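We use cookies to remember your settings and to count visits. Accept all / Manage choices

Handling Kits, session 8: would you buy the Gadum hand-held set?

Right, last time we finished on arms bolted to benches, so today I want to talk about something you can carry in under one arm. The Gadum set is sold by a firm called Fernora. You get two grippers you hold yourself, a marker cube for each, the cables and a licence for the software. You do the job with your own hands, the software follows the cubes, and the recording is what a robot learns from later.

I've had the set on loan since October and I'm fond of it, grumbles and all! Setting up took me 43 minutes the first time, mostly hunting for a menu (it's under "Devices", not "Tools", write that down). The manual is decent. The carry case is awful and the zip went in the second week.

What you should be asking of any kit like this:

- Can you hold it for a whole session? My wrists were grumbling after 90 minutes.
- What happens if a cube is hidden from view? Gadum flags the gap and lets you trim it. The older Hwang set just guesses, and you find out much later.
- Who mends it? Fernora's repair desk is in Brostville and they do ring you back.

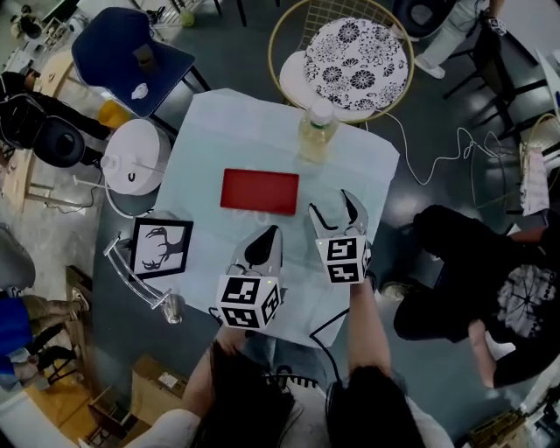

Cables are my other moan. You learn to keep the slack on your own side of the table, and to put a cloth down so that boxes don't skate about when you nudge them. Start with something flat and dull, then move on to bottles once your hands have settled. Yoon-hee Sun will be lending out the department's set, so see her if you want a go before the write-up.

For the write-up: 2 pages, please, saying whether you'd buy, hire or leave it alone, and what you'd want Fernora to change first. Prices are on the sheet I gave out at the door.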